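Horby Project: Progress Report to the Skustus Makers Fund
Second report, 2018-11-25
Prepared by Venkatesh Joseph

Short version

We have a working pair of hand-held grippers! When I sent the first report I had one gripper that closed when it felt like it and a box of parts for the second. Now there are two, left and right, both recording, and I've spent most of my evenings this month at the shared workshop using them on kitchen things. The arm that is supposed to learn from all this is behind schedule, and I'll get to that, but I'm really pleased with where the front half of the project has landed.

What the grant has paid for so far

Of the 2867 dollars awarded, I have spent 2616. The largest share went to the motors and bearings for the arm, then the aluminum rail, then the two gripper bodies. Cables and connectors cost more than I had guessed (I priced the connectors and forgot that you need both halves of every one). Receipts are in the shared folder, sorted by supplier. The remaining money is set aside for a spare motor driver and replacement finger material, and I don't expect to ask for more before the final report.

One change from the approved budget: I moved the money for a ready-made tripod over to rail and corner brackets. Your office okayed this by email, but I'm noting it so it's all in one place.

The grippers

Each gripper is held in one hand and squeezed with the fingers. The jaws on the ends are the same shape as the jaws that will go on the arm, so whatever I manage to pick up with them, the arm should in principle be able to pick up too. That was the whole idea in the proposal, and it has already saved me from myself. My first finger design was short and chunky and looked great on the screen. Ten minutes of trying to lift a lid with it and I knew it had to go. The current ones are long and flat, and they get under edges that the old ones just bumped into.

The squeeze sensor was the hard part. I went through three versions:

Version 1 used a small slide sensor. It drifted badly as the evening went on.
Version 2 used a magnet and a chip that reads its angle. Much better, except that the magnet was glued in slightly crooked and the left hand always reported itself a little open.
Version 3 is version 2 with a proper seat for the magnet. Both hands now read closed when they are closed, and they agree with each other well enough that I've stopped checking at the start of every session.

I also took your reviewer's advice about weight and moved what I could off the grippers and down the cable. My wrists are grateful. I can work for half an hour before I want a break, where before it was more like ten minutes.

The work station

The station is a wooden table set inside an aluminum rail frame, in the back bay of the workshop. There is hazard tape down by the legs, which was one of the workshop's conditions for leaving it standing between sessions. I put a white board on the tabletop as the work surface, and it made a bigger difference than I expected. On bare wood the software kept losing the edges of pale objects.

Cable routing is the thing I'm least proud of. Each gripper has its own cable, and there is a good deal more of it on the floor toward the equipment than I would like. Nothing has been yanked loose yet, but overhead routing is on my list for the next stretch.

Tasks tried this period

The proposal promised a set of everyday two-handed tasks. I started with stacking cups and folding a dish towel, both of which went smoothly once I stopped rushing. Then I moved on to containers, and I have to say containers are wonderful. Everything you want to learn about two hands cooperating is in there: one side steadies while the other does the fiddly bit, and then they trade.

The favorite so far is a glass jar with a hinged lid and a rubber sealing ring. It's clear, so it's hard on the software, and it's slippery, so it's hard on the fingers. I have 18 complete recordings of it that I consider clean enough to keep. My technique is to bring both jaws in low from the sides and let one hand commit first.

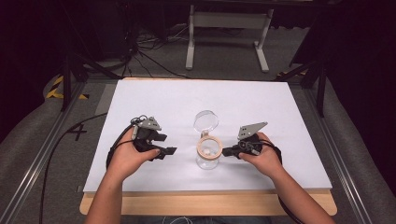 Trouble and delays

The arm is late. The shoulder joint arrived with the wrong bore and the replacement took most of the month to get here. It fits, and the joint turns smoothly by hand, but I have not run it under power with the full arm attached. I had hoped to report a first replayed motion by now and I can't.

Recordings from the two hands were also out of step for a while. The right gripper's data was arriving late, by enough to see when the two were plotted together. I traced it to a cheap hub, swapped the hub, and threw out everything recorded through the old one. That stung a bit! It was mostly towel folding, though, and towels are easy to redo.

Glass remains a problem for the tracking software when the overhead lights are on full. Turning off the row nearest the table helps. I'm going to try a cloth diffuser next.

Next steps

Bolt the arm to the frame and run the shoulder under power, slowly, with the stop button in my other hand.
Get the cables off the floor.
Redo the towel recordings through the new hub.
Try thin rubber pads on the finger tips for glass. I have two thicknesses to compare.
Replay one cup-stacking recording on the arm with nothing in the jaws, then with a plastic cup.
Write up the gripper build with drawings and a parts list, so other people at the workshop can make a pair.

On that last one, there is already a line of folks wanting to try the grippers, and I've been letting them have a go at the end of sessions. If anyone from the fund is nearby and wants a turn, please come by. Email me first so I can have the station switched on.

Venkatesh Joseph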